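Refill Counter – Frequently Asked Questions

Skerville Dry Goods sells loose spices, teas and grains by weight. These are the questions we get most at the counter and by email.
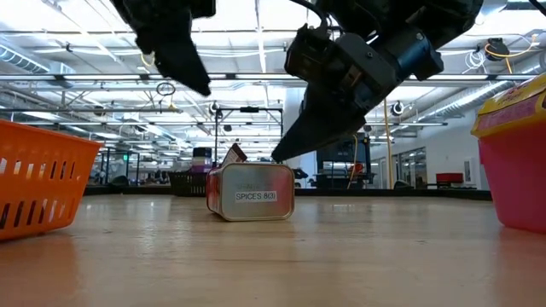 Can I bring my own container?

Yes. Tins, jars and lidded boxes are all fine as long as they are clean, dry and have a lid that closes. We weigh the container empty first and take that weight off the total. We can't fill paper bags brought from home.

Do you sell containers?

We keep plain glass jars in two sizes, 200 ml and 400 ml. You can return them for a refund of the deposit if they are not chipped. Jars without lids are not refunded.

What is the smallest amount I can buy?

For ground and whole spices, 20 grams. For saffron and vanilla there is no minimum. Grains and beans start at 200 grams.

How long do spices keep?

Whole spices hold their flavor much longer than ground ones. We suggest using ground spices within a year and whole ones within three. Old spices are rarely unsafe if they have stayed dry, but they get dull. Rub a pinch between your fingers – if there is hardly any smell, replace it.

Where should I store them?

In a closed cupboard away from the stove. Heat and steam do more harm than anything else. Don't shake a jar directly over a boiling pot. Use a dry spoon.

Should I keep spices in the freezer?

You can, but there is little need for small amounts. Paprika and chili powder hold their color better in the fridge during a hot summer. Let the container come to room temperature before you open it.

How do I get an old smell out of a tin?

Wash it with warm water and dish soap, dry it fully, then leave it overnight with a spoonful of baking soda inside and the lid on. Wipe it out in the morning. Cumin and cloves may need a second night. Don't soak a tin, or the seams can rust.

Do you grind to order?

Yes, up to 400 grams at a time. We do not grind cinnamon bark on the small mill. Ask for Adelino Moreira if you want a custom blend, and allow a day for it.

Are your spices free of allergens?

We can't promise that. Nuts, sesame and mustard seed are all scooped in the same room. The Kendero blends come to us already sealed and carry their own labels, so please read those.

Can I return something I bought loose?

No, once it has left the shop we can't take it back. If something smells wrong or stale, bring it in and we will replace it.

Do you ship?

Within the state only. Orders placed before 11 a.m. go out the same day. Your own containers can't be used for mail orders.

Filed under: Shop Help, Bulk & Refill

Contact: Philomena Abubakari, Customer Desk | © Skerville Dry Goods | Page updated 21 August 2021 | Back to top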